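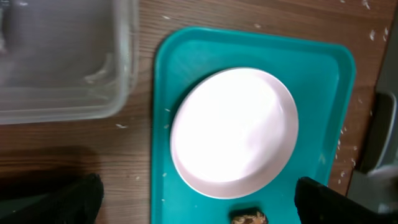 Bonnes pratiques pour la collecte de démonstrations en manipulation robotique
Projet Meria -- rapport d'étudiant
Auteur : Hok-lam Pan

1. Point de départ

Quand j'ai rejoint Meria, je pensais passer le semestre à entraîner des modèles. J'en ai passé la moitié à écrire des règles, et j'y ai pris un plaisir que je n'attendais pas du tout ! Le projet porte sur des tâches de table : poser un aliment dans une assiette, vider un plateau, ranger un récipient. Chaque démonstration est téléopérée, et l'image vient d'une petite caméra fixée au poignet du robot.

Les premiers enregistrements dormaient sur le serveur sans aucune consigne écrite. Deux opérateurs pouvaient appeler « réussie » une prise que l'autre aurait jetée. Mon travail a consisté à rédiger une charte de collecte, à la faire essayer, puis à la corriger.

2. Ce que disent déjà les textes

Pour la sécurité, je ne suis pas parti de zéro. La norme ISO 10218 traite des robots industriels, et l'ISO/TS 15066 de la collaboration entre l'humain et le robot. Je les ai lues avec un crayon, en cherchant ce qui concernait notre petit poste. L'idée que j'en retiens surtout : on évalue l'application complète, avec l'outil, les objets et l'espace autour, et pas le bras tout seul. Un verre à pied et une éponge ne demandent pas la même analyse, même avec une pince identique.

Sur la qualité des données, en revanche, je me suis appuyé sur les habitudes du labo et sur le carnet de bord de l'équipe Ongart, qui avait noté tous ses ennuis avec une patience admirable.

3. La charte, version 2

Avant la session
-- Vérifier l'arrêt d'urgence et le noter dans le registre.
-- Dégager la zone de travail : aucune main sur la table quand le bras est sous tension.
-- Ouvrir la pince entièrement et contrôler que les deux doigts apparaissent dans l'image.
-- Décrire la scène de départ dans la fiche : contenants, support, aliment, éclairage.

Pendant la session
-- Une seule tâche par épisode, formulée avant de commencer.
-- Garder les échecs, avec l'étiquette « échec » et un mot sur la cause.
-- Varier la position des objets entre les épisodes, y compris près des bords du plateau.
-- Signaler les miettes dans la fiche. On nettoie entre deux séries, jamais au milieu d'une série.

Après la session
-- Relire les épisodes le jour même.
-- Laver la vaisselle et essuyer les doigts de la pince.
-- Jeter les aliments manipulés. Ils ne se mangent pas, même les biscuits.

La règle sur les miettes a donné lieu à la plus longue discussion du semestre. Je voulais une table impeccable à chaque épisode ; mon encadrante préférait des tables comme on en trouve dans une cuisine. La version retenue me plaît beaucoup plus que la mienne : la saleté légère est admise, à condition d'être déclarée.

4. Essai de la charte

Nous avons enregistré 100 épisodes en appliquant la charte, tous relus en août. Plus de 80 avaient une fiche complète dès la première relecture. Les autres péchaient presque toujours au même endroit, la description de l'éclairage, que chacun remplissait à sa façon (« normal » revenait souvent...). J'ai remplacé le champ libre par une liste courte et ajouté une ligne pour les reflets, très gênants sur le verre et sur les assiettes blanches.

5. Limites et suite

La charte n'a été essayée que sur un poste, avec une seule pince. Elle ne dit rien des liquides ni des objets coupants, et je déconseille de l'étendre à ces cas sans reprendre l'analyse de risques depuis le début. J'aimerais aussi qu'une personne extérieure au projet relise un lot de fiches et tente de refaire les scènes de départ -- ce serait un test formidable, et assez sévère pour nous.

La version 2 et le modèle de fiche sont dans le dossier partagé de Meria, avec l'historique des modifications.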